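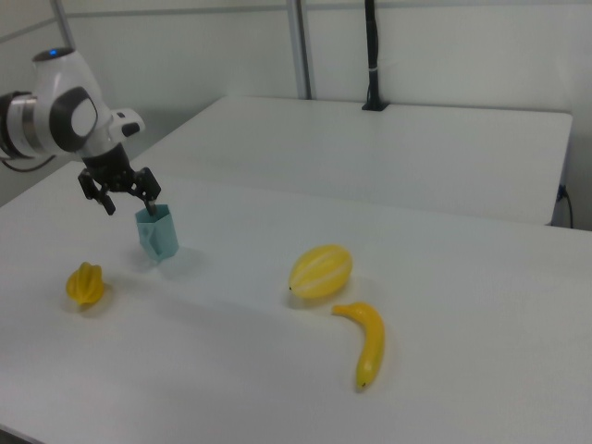 Second Table, Same Arm

March
Posted by Ravilier

The arm has a proper place to work now. For most of the winter it was clamped to the end of my bench in the garage, next to the drill press, and every time I wanted to drill something I had to unbolt it and lose the calibration. I rent a corner in the Hernwood workshop now, and I have two white tables pushed together there. The front one is for whatever the arm is picking up. The back one carries the mounting pole, and the power cord goes down the right side of it to the floor.

There is a seam between the tables and I left it. I tried a strip of tape over it first, but the tape lifted at one end and the depth readings along that line were worse than with the bare gap. Nothing gets placed back there anyway.

I'm still using the toy fruit. The set has a star fruit, a striped melon and a banana, all of them yellow, and that makes color useless for telling them apart. The software has to go by shape. The melon is easy. The banana is fine as long as the grasp lands near the middle of the curve. The star fruit is the one I keep working on, because the ridges give the detector a different outline every time it rolls.

The little teal cup is the other half of the job. It has flat sides and a small handle, and it's light enough that a fingertip on the rim can tip it over. My approach height was too low for weeks. I had measured to the tabletop from the flange and forgotten the spacer I added when I swapped grippers. Once I fixed the offset I also slowed the last part of the descent, and I'd recommend doing both before touching anything else in the code.

The controller scripts are in a folder called Gerkari, after a name I gave the first version and never changed. Version two has a log that writes a line for each attempt. It stops at 3000 lines and starts a new file. The current one is at 1068, mostly cup approaches.

Cable routing is next. The black cable hangs in a loop under the arm and I want it held closer to the casing, with enough slack left for the base to turn. I bought a bag of Ticona hook-and-loop straps and will start with those. Zip ties are fine on the pole — I used a white one there — but I don't want them on anything that bends.

I also need to redo the lighting. The overhead fixtures leave soft shadows under each object, and the edge detection sometimes counts the shadow as part of the banana.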